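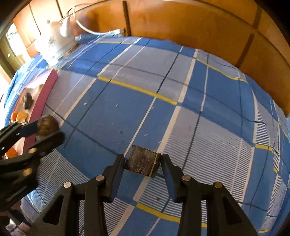
4. Lids, Trays and the Problem of Small Dark Things

Plaltuler Papers > Home and Storage > Small Objects
November 29, 2021 | By the Mollel Street Household Study, Kavport

I went into this part of the study thinking I'd write about cupboards. Most of my notes from February are about shelves, hooks and the depth of drawers, and I still like those notes! But when I sat down with the home visits, the thing that kept turning up was the box lid. People in small homes sort things on whatever flat surface is nearest, and the container they reach for first is very often a lid that has lost its box.

I looked at 70 homes in the Brivedetti blocks, where a typical main room does the work of three (you sleep in it, you eat in it, and the kettle lives there too). In 25 of them a box lid was in regular use as a tray. People kept buttons in them, or keys, or dried food waiting to be picked over, or stones and bits of wood that somebody liked the look of. I've lumped all of these together as "small dark things" when they are brown or black and would fit in a closed hand. It's a clumsy label - I tried several better ones and they all left something out.

Color matters more than I expected. A brown lump on a busy plaid is surprisingly easy to lose, especially where a navy line crosses a darker square, and crumbs and lint make it worse. Put the same lump on a pale tray floor and you find it at a glance. The lid in Figure 4 does this job nicely, even with its scuffs and its stain, and the pink rim gives you an edge to aim for.
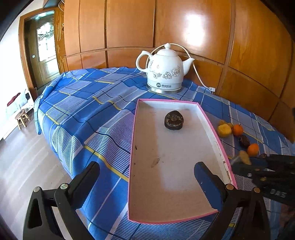 Figure 4. Box lid with a pink rim in use as a tray on plaid cloth, one dark rounded object inside, teapot-shaped electric kettle behind.

The cloth underneath deserves a word as well. I had been treating it as background, and I now think that was a mistake. A soft, rumpled cloth makes little valleys, and round things settle in them. Blocks and other flat-sided pieces stay where you put them, so they can wait out in the open while the round ones go in the lid first. Several people told me they work in that order and had never given it any thought.

Then there's the kettle. I asked people to clear their sorting surface before they began, and a good many left the kettle standing there anyway, usually at the back. I'd have moved it. For them it was part of the furniture, and the sorting went on in front of it.

I logged 200 sorting sessions in all, and the low-walled lids came out ahead of the deep bowls for ease of picking things back out again. Bowls were better for carrying. I come back to carrying in the next section, along with the question of where the lid goes at night - mostly under the bed, as far as I could find out.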